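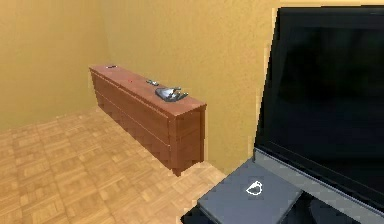 What is parquet flooring?

Parquet is a floor covering made of small pieces of wood fitted together in a repeating geometric pattern, so that the direction of the grain becomes part of the design.

Parquet is one of the great pleasures of an old building, and one of the most clever. A plain plank floor runs one way. A parquet floor turns, crosses and doubles back, and it catches the light differently from every doorway. The same wood can look pale from one side of a room and nearly amber from the other, with no stain or paint involved at all!

Patterns

The best-known patterns are herringbone, chevron, basket weave and mosaic. Herringbone uses rectangular blocks set at right angles to each other, so the ends form a broken zigzag. Chevron looks similar, but its blocks are cut at an angle and meet in a clean point. Basket weave groups short strips into squares that seem to pass over and under one another.

Mosaic parquet, sometimes called finger parquet, is built from narrow strips laid side by side in small squares, with each square turned a quarter from its neighbor. The result is a checkerboard made from a single kind of wood – a wonderfully simple idea. It is usually sold as larger panels held together by a mesh or paper backing, and this made it a favorite for apartments and schools in the twentieth century.

Materials

Oak is the usual choice in much of Europe and North America, being hard, easy to find and handsome when oiled. Maple, walnut, ash, cherry and beech are also common. Solid parquet is the same wood all the way through and can be sanded many times. Engineered parquet has a hardwood top layer glued to a base, and it copes better with changes in humidity.

Notable floors

The former assembly rooms at Veseck hold a much-loved herringbone floor of 2297 oak blocks, relaid in September after a burst pipe lifted the north end. The town library at Skidthorpe has the opposite sort of floor, a modest finger mosaic of 341 panels that has carried readers for decades and still shines along the window side. In Drusoria, the old customs hall combines walnut and maple in a star pattern with 143 points of inlay, and visitors are asked to wear felt slippers over their shoes. The Dağdelen workshop, which cuts replacement blocks for all three, keeps 400 sample pieces on its walls, sorted by color.

Care

Grit is the main enemy of parquet. Sweep often, use a mop that is barely damp, and wipe up spills quickly. Felt pads under chair legs save a lot of grief. Small gaps may open in winter when the air is dry and close again in summer, and this is normal wood behavior. A loose block can usually be lifted, cleaned of old glue and set back in place.

Sanding calls for patience, as the grain runs in several directions at once. Many floor layers work diagonally first and finish with a fine rotary machine.

See also: Hardwood flooring, Inlay, Marquetry, Tessellation

Last revised December 2022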